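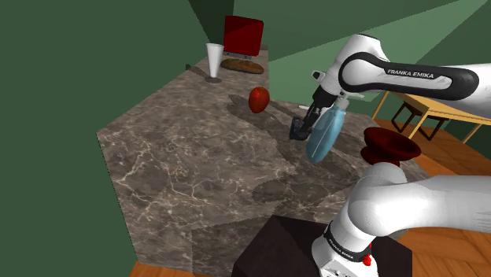 Teaching the Arm, Part Four: The Marble Kitchen

Gallery by Sudheer Annamalai

The Plarkolville group has been driving robot arms by remote control since January, mostly in simulation, where a dropped bowl costs you nothing but your dignity. You hold a controller, the arm on the screen does more or less what your hand does, and each run gets saved as a demonstration. The target for this kitchen was 200 good ones. I have contributed 12, and two of those are under review.

Everything we record goes to Istetti, our storage machine, which now holds 3,547 attempts of every quality. Tsegereda Seyoum sorts them. She has a folder called "Sudheer, why" and I have stopped asking to see it.

The Franka arm at the counter, gripper pointed down over the marble with its fingertips just above the stone. The blue spray bottle is leaning right next to the fingers. Getting this close is the easy bit. Closing the gripper at the correct moment is where careers end.

The groceries: a loaf, one red apple and a tall white cup at the far end. New drivers always want to start with the apple. It's round, it's near an edge, and it has humbled better people than me.

The red bowl, tipped over toward the right, close to the arm's lower joint. The bowl is a good lesson in watching your elbow. You stare at the gripper for the whole run and forget there is a lot of robot behind it.

The shadows on the marble. Tsegereda tells everyone to use them for judging height, as a flat screen won't give you depth for free. I nodded when she told me this and then spent a whole Friday pushing on a countertop.

A few notes for anyone signing up to drive. Move slowly, then move slower than that. If a run goes wrong, finish it anyway and mark it as failed, and don't quietly delete it. Warrier, our replay tool, will let you watch your own runs back at half speed, should you feel you've been too happy lately.

Next kitchen: Dison, with drawers.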